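Permit rules for demonstrations in Grumcombe, section 4

rtorres57
The Borno Solidarity Front has filed to march on the same afternoon as the Soliman Street vigil. The ordinance says a permit can be refused only if the two routes share a block. Does anyone have the filed route? The council page still shows the old one from 2022-09-22.

hemico_reader
Filed route is Hemico Square to the courthouse, 15 blocks. The vigil is stationary. They share no block on paper. The sound limit is a separate matter under section 2. 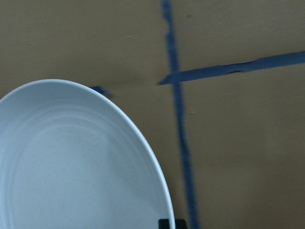

Plate, white, plain center

vvasylenko
"On paper" is doing a lot of work there. The courthouse steps are on the corner of Soliman. A crowd that size will back up into the vigil whether the map says so or not. The clerk can attach conditions on timing. She did that for the tenants' march.

hemico_reader
Conditions on timing need a written finding by the police liaison. Without one they get thrown out on appeal. The tenants agreed to theirs, so it was never tested.

rtorres57
Is the finding public? I asked at the desk and was told to put in a records request.

vvasylenko
It should be attached to the permit. I disagree that the tenants' case is irrelevant. Agreed or not, the clerk cited section 4 as her authority and the council let it stand.

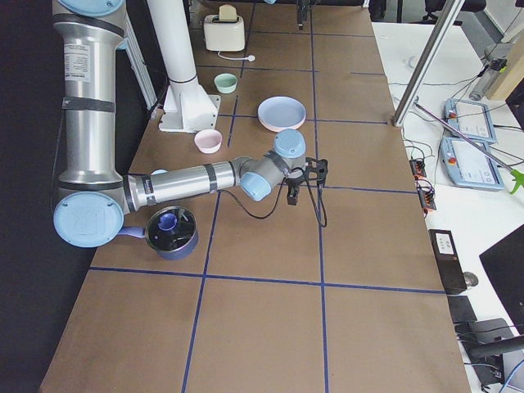 Vol. 15, No. 2

hemico_reader
Letting something stand is not a ruling. If the Front's lawyer reads the text the way I do, they march at the hour they asked for.

rtorres57
Request is in. I used my full name, Raquel Torres, so the reply may take the usual route through the front office. Will post the finding if there is one.

vvasylenko
Please post the cover letter too. The date on it decides which version of section 4 applies.
Vasylyna Vasylenko

hemico_reader
Both versions have the shared block wording. Only the appeal window changed.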